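Questions I get about my opinion column

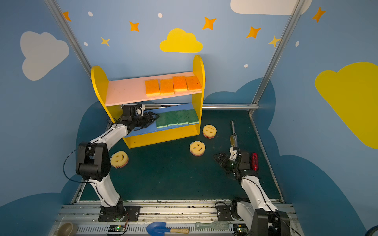

Orange sponges on the top shelf, green ones underneath.

Who do you write for?
Mostly the Pristik, a local paper that sells 2,000 copies on a good week. I've sent the odd piece to Zerkosico too.

Do you choose your own subjects?
Yes! I wrote about prejudice in polite company back in February and got 79 letters, plenty of them cross. I read every one.

Has anyone changed your mind?
They have. A reader in Derero told me I'd been lazy about faith schools – she was right, and I said so in my next column.

Can I reply in print?
Please do. Keep it under 80 words for the letters page, and get it in by 6 in the evening.

Will you come and speak to our group?
If I can get there by bus, I'd love to. Ambaye is a bit far for me in winter.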